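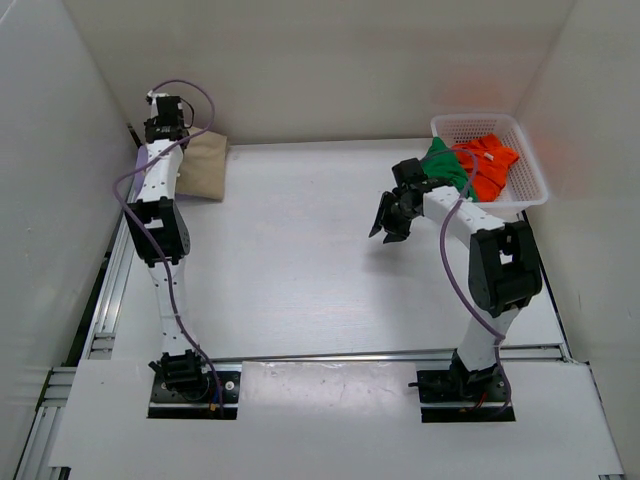

Two Arms and a Laundry Pile: Planning and Buying for a Shared Folding Cell

Project report, Castwood workshop group
Bo-ram Hong and Seung-woo Baek
6 Mar 2020

1. What we were asked to do

When we took over the folding project from last year's group we had a cupboard with a few tired servos in it, a very kind letter from the department promising us 666 pounds for parts, and a great deal of optimism. Our supervisor wanted a working cell with two arms in it by April, and she wanted us to write down how we chose things and what they cost, so that whoever comes next doesn't have to guess as we did. So this report is mostly about money and lists, and only a little about folding (sorry to anybody who came for the folding!).

2. The arms

We looked at buying one better arm or two plain ones. Seung-woo made a very long spreadsheet, which we are rather proud of, but in the end it came down to the clothes. A single gripper can drag a T-shirt about quite happily, yet it struggles to bring one edge over the other and keep it straight, and we spent a whole afternoon with one hand each behind our backs proving this to ourselves. We settled on two kits from Sturkby, with the joints shared out between large and small servos, and the department paid for those separately from the equipment account. Our 666 pounds had to cover everything else.

3. The cell

Of that, we set aside 300 pounds for the enclosure, meaning the aluminium rail, the white panels and the fixings. We chose white because coloured clothes stand out so nicely against it, and we would choose it again, although it shows every scuff and you will be forever wiping it. 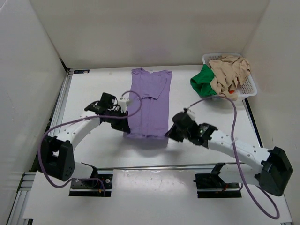 Cables are where our first budget went wrong. We had put down 12 pounds for the lot, having measured each run along the arm with a bit of string while the arm was stretched out, and of course an arm that bends and twists needs slack. The second order was for longer ones, and the delivery charge hurt nearly as much as the cables did. Please measure with a generous loop at the gripper end and another at the base.

The clothes and the basket cost us next to nothing. We asked at home and in the corridor, and we'd suggest plain colours and soft, thin fabric to begin with, as a thick seam is hard work for small fingers.

4. What we would still like

There are 17 pounds left, which we are keeping for spare screws and gripper pads. If there is more money next year, our first wish is a spare large servo, as the lead time from Sturkby is long and one failed elbow would stop all the work. After that, a second power supply, so each arm can be switched off on its own. Bo-ram has the quotes in the blue folder, along with the older one from Cineo, which has run out by now and would need asking for again.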